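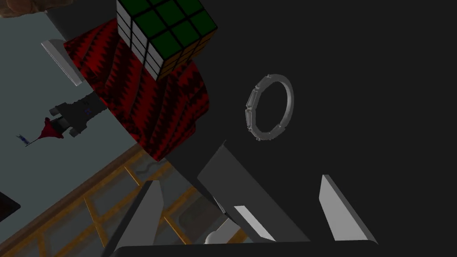

3.2 Household records and the sampling of lettings

The rent books kept by the Esfahani estate cover 1,833 lettings in the two parishes of Flondley and Stondine. Of these, 823 could be matched to a named tenant in the parish registers, and it is this matched group that forms the basis of the analysis below. Lettings of under 11 weeks were left out, as they were mostly taken by harvest workers whose names were entered only once and often in shortened form.

Following the method set out by Hassanpour for the Dosau papers, each tenancy was treated as a single spell, running from the first recorded payment to the last. Gaps of up to one quarter were ignored. Where a widow or son took over the payments, the spell was allowed to continue – a choice that lengthens the average tenancy in Stondine more than in Flondley, where the steward tended to open a fresh page at each death.

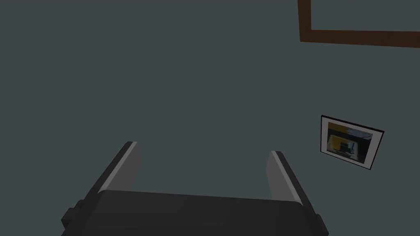
The steward's practice also affects the arrears figures. In Flondley, unpaid rent was carried forward to the new page without comment, so that a debt built up by one tenant may appear under the name of the next. We have corrected for this in 40 cases in which the earlier page survives. The remaining entries were left as they stand and are marked in the tables.

Figure 3. Length of tenancy by parish, matched lettings only.

As Figure 3 shows, tenancies in Stondine were longer at every level of rent. The difference is widest among the smallest holdings and narrows among farms with their own pasture. Siamak Hassanpour has suggested that access to the common explains much of this pattern, and the grazing lists drawn up each May offer some support for that view. They do not, however, record subletting, and the question is taken up again in Section 4.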